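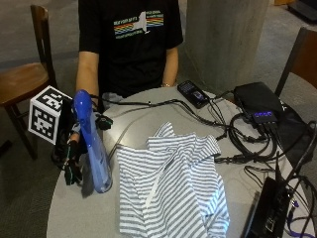
Refill points open at Staloton Leisure Centre

Three new drinking water taps are now in use at Staloton Leisure Centre, and a fourth will follow at the Ornon Road playing fields before the end of December. Members have been asking for them since the old fountain by the squash courts was taken out, and we are sorry it has taken so long.

The taps are in the main foyer, on the upstairs landing next to the dance studio, and at the shallow end of the pool hall, on the wall behind the lockers. All three are set high enough to take a tall bottle standing up. The foyer tap also has a lower spout for children and wheelchair users. Press and hold the button to fill. The flow stops when you let go, so please don't wedge it.

The work was carried out by Quintero, the firm that replaced the changing room showers last spring. Most of the cost went on pipework. The upstairs landing had no mains supply and a new run had to be brought up through the store cupboard, which is why the yoga mats spent a fortnight in the corridor. They are back in the cupboard now, on the left-hand shelves.

The tap at Ornon Road will be on the outside of the pavilion, facing the car park. It will be turned off in hard frost and a notice will go up on the pavilion door when that happens. Dog walkers have asked for a bowl underneath. We have passed this on to the parks team and will print their answer when we get one.

The café will go on selling bottled water, but the price of a small bottle has gone up to 95p. Café staff will fill your own bottle at the counter if you ask, though at busy times they may send you to the foyer.

A few requests from the cleaning team. Please don't rinse out protein shakes at the taps, as the drains are narrow and the pool hall one has already blocked once. Use the sinks in the changing rooms. Glass bottles are still not allowed on the poolside or in the gym. If a tap is dripping or the water looks cloudy, tell reception straight away and they will put it out of use until it has been looked at.

Lost bottles are a separate problem. Reception had 52 of them on the shelf at the last clear-out, most with no name on. From now on they will be kept for 7 days and then passed to the Jadia reuse shop, which washes and sells them. A strip of tape with your surname is enough for us to get one back to you. Lids without bottles will go in the recycling.

The money came from the summer fun run, which raised £950, and from the centre's repairs budget. Thank you to everyone who ran, and to the 212 people who filled in the survey about what to spend it on. Water came first by a long way, followed by hooks in the showers – these have been ordered – and a second clock in the gym.

The foyer tap will be out of use on Thursday until 11am while the filter is fitted. The other two will be working as normal.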